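Erevberg, Oct 6, 2020 - The student robotics club Dasska has started its new project, with 14 students taking part. They teach simple kitchen work to a robot by doing it first with handheld grippers.

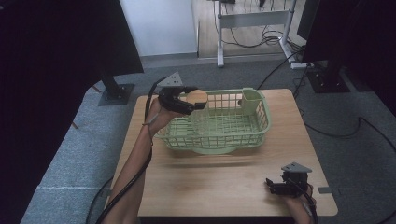
A gripper in each hand, at the green dish basket.

"The students learn to be patient with small movements," says Panagiotis Moschos, teacher of the club. The club has recorded 323 exercises. The results will be shown at the Wosow student competition in February.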